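Skidard Saddlebag, four months in

I bought the Skidard at full price with my own money, which I mention because it has colored my feelings about the zipper.

The bag came in July, packed in enough cardboard to ship a second bicycle. It's the small one. Skidard makes a larger version for people who carry a whole lunch, but I wanted room for a tube, two levers, a multitool, my keys and the kind of granola bar that has been in there long enough to vote. All of that fits, provided you load it in the right order and never need the multitool.

Mounting it

Two straps go through the saddle rails and one goes around the seatpost. The instructions are a single drawing of a bag already mounted on a bike, so thanks for that. I got it on in 7 minutes. Rekha Arumugam, who rides with me out to Illstead and back, did hers in half the time and then asked why mine was upside down.

Once it's on correctly it stays put. I've had it over the brick section by the Fludwood feed store at a speed I won't be repeating, and there was no sway and hardly any rattle. The old bag used to swing around back there like a cat in a pillowcase.
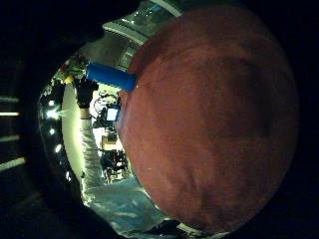
The zipper

So, the zipper. It runs around three sides and has a rubbery flap over it that is supposed to keep the rain out. It does! It also keeps out fingers, gloved fingers, cold fingers and (one memorable evening outside Solís Coffee) the fingers of a stranger who was only trying to help. After 900 miles it has loosened up to merely stubborn. A dab of chain wax on the teeth helped a little. Ognjen Ivanov at the shop says to tie a loop of old shoelace through the pull, and I hate how well that works.

Rain

I rode home through a proper downpour with a paper receipt in there as a test. The receipt came out readable, which was a shame, as it was the receipt for the bag. $70.

Looks

Mine is black. There's a reflective strip on the back and a loop for a light, and the loop is placed so that a clipped-on light points at the road directly behind your wheel. Wonderful if you're being chased by squirrels. I moved my light to the seatpost and forgot about it. 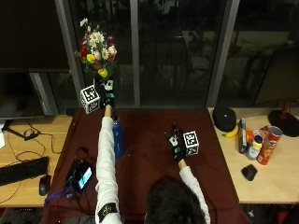
White daisies and yellow buds held high over a maroon tablecloth.

Would I buy it again? Probably, with some grumbling. It's tough, it's dry inside and it doesn't wag. Wait for a sale if you can stand to, and have a shoelace ready.

Rating: 4 out of 5, with the missing one stuck somewhere in the zipper.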